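Progress report to the Bridex small projects fund
Shirt-hanging bench, Udel shared workshop
1/14/22

The frame, table and walls of the bench are finished and we have moved on to cloth. The grant was for building a two-arm bench from low-cost parts that can take a shirt off a table and get it onto a hanger. The arms were built from the Otent kit. Both are bolted to the front rail and both run from the same controller program. Cabling took longer than planned. We had to remake the runs to the wrists after the first ones pulled tight when the elbows folded.

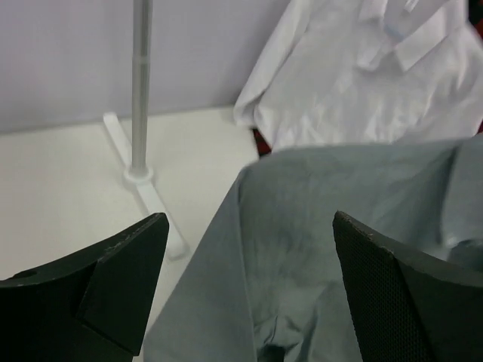
Finding an edge is the slow part of the job. The wrist cameras give a usable view at close range, but two layers of the same cloth look alike, and the program often picks up both. We have started saving every attempt so the bad grips can be sorted later. So far 662 attempts are saved and 451 are labeled. The target in the proposal was 1000 by the end of September, and we expect to meet it early.

The finger pads are still an open item. Smooth cotton slides out if the grip is too light, and a hard grip stalls the motor. We are trying 3 settings and will keep the one that works on both thick and thin shirts. Collars and button fronts are easier because there is more to hold.

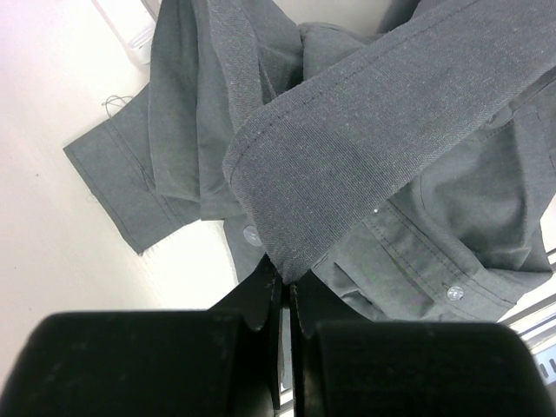

Lâm Phùng thinks we should leave the motor limits alone until the labeling is done, otherwise the early attempts can't be compared with the later ones. We have agreed to that and the settings will be changed only between batches.

Spending is on plan apart from the cable and spare wrist motors, which went over. The money came out of the line for the second rack, and we will do without it. The power supply from Imrie arrived and is installed. No further large purchases are expected.

Next we will work on using both arms together, with one holding a corner while the other looks for the collar. Each arm runs well alone. Together they sometimes wait on each other and have to be restarted by hand.
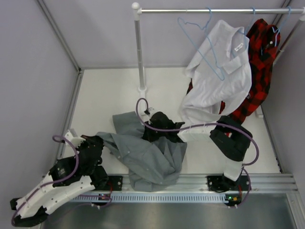 Imrie asked whether the rack could be moved farther back to give the arms more room. It can, but the reach to the rod gets worse, so we will test it in the next period and report the result.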